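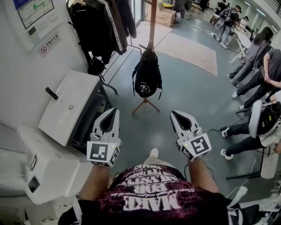 The Skurnik panel asked, in its comments on our last report, whether the tracking software could be trusted once the two hand-held grippers were in the hands of people who did not write it. It was a fair thing to ask, and most of what follows is our answer. The short version is yes, mostly, and a good deal more than in the spring!

Puridon progress report to the Skurnik Fund
Second period
Dec 6, 2019

Where we are

Puridon is the software that takes what a person does with a pair of hand-held grippers and turns it into movements an arm can plan and repeat. The money from this grant pays for three parts of it: the tracker, which works out where each gripper is from the printed markers on its sides; the cleaner, which throws out bad stretches; and the planner, which has to make something sensible of whatever is left. The tracker is now in daily use. The cleaner works but is slow. The planner is the part we are most excited about, and also the part with the most left to do.

By the end of this period we had 431 usable recordings, all made with two hands. We had hoped for more, but the ones we have are far better than the first batch and we would not swap them.

Tracker

The big change is that each gripper is now followed as a single solid object. Before, the program treated every marker as its own thing and averaged the answers, so when one marker turned away from the camera the gripper seemed to hop sideways. Now the front and side markers are tied together by their measured positions, and one of them in clear view is enough to keep going (two is still nicer). The hop has gone. We spent a happy afternoon playing old recordings through the new code and watching paths that used to look like a seismograph come out as smooth curves.

Left and right used to get swapped when the hands crossed. That was our own mistake, a leftover from when we tested with one gripper and the program simply took the first marker it found. Each hand now has its own set of marker numbers and the program refuses to start if it is given the same set twice.

Fast wrist turns are still a weak spot. The markers blur and the tracker guesses from the last known speed, which is fine for a short gap and poor for a long one. Gaps of more than four frames are now flagged so that the cleaner can deal with them.

Cleaner

The cleaner used to reject a whole recording if any part of it was bad. It now cuts out the bad stretch and keeps the rest, provided neither gripper was closing at the time. This one rule saved us 24 recordings that had been written off, including several of the cloth-folding ones, which are the hardest to get.

Speed is the problem. A long recording takes about 145 seconds to clean, and people want to know whether a take was good before they start the next. Most of that time goes on reading the video twice, once for each hand. Reading it once is an obvious fix and is next on the list.

Planner

We tried two ways of planning for both arms. Planning each arm alone and then checking for clashes was quick to write and gave us arms that waited for each other like two polite people at a door. Planning both together is slower but the motion looks right, and in simulation it handles passing an object from one hand to the other. We have chosen the second way. Rusenholm have kindly agreed to run it on their own pair of arms, and their first list of bugs was long and extremely useful.

One thing we had not expected: people move their hands through places the arms cannot reach. The planner used to stop dead at such a point. It now bends the path to the nearest reachable one and marks how far it strayed, so we can decide later whether the result is worth keeping.

Changes to the plan

The viewer tool has moved to the next period, and the time went into the tracker instead. The Ásgeirsdóttir calibration library, which we had meant to replace, is staying. Once we read it properly we found it already handled the odd-shaped marker blocks, and our replacement did not.

There is no change to the total budget. A small amount moves from travel to computing.

Next period

Single-pass video reading in the cleaner comes first, to be finished in January. After that we will write a proper guide for new users, test the two-arm planner at Rusenholm on real objects, and look at using a motion sensor inside each gripper to carry the tracker through fast turns. The code and the cleaned recordings will be shared with the panel as soon as the guide is fit to go with them.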